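Bolla (simulated work cell)

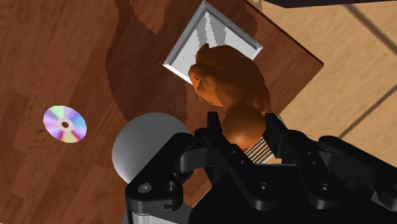
Bolla is a simulated tabletop cell built on the Unotine engine and used to test grasping routines for two-finger grippers. It was set up by Delyth Rowlands and is looked after by Zamfira Enache. Each layout places a few objects on a wood-grain table under a wrist-mounted view. One layout has a low-detail teddy bear partly overlapping a white square tray, with a gray sphere and a rainbow-colored disc elsewhere on the tabletop, and the black gripper straddles the rounded part of the bear.

Setup

The table model is loaded first and fixed in place. Objects are dropped from a small height and left to settle for 60 steps before the arm moves. Finger friction and closing force are read from a single settings file.

Maintenance

The contact shapes of the fingers are checked every 1,000 runs. A mismatch between the visible plates and the contact shapes makes objects slide or jump when the fingers close. A fault of this kind, logged as number 277, was repaired in January by rebuilding the left finger linkage. Object models are kept in a separate library called Purba.

Last updated 12 October 2025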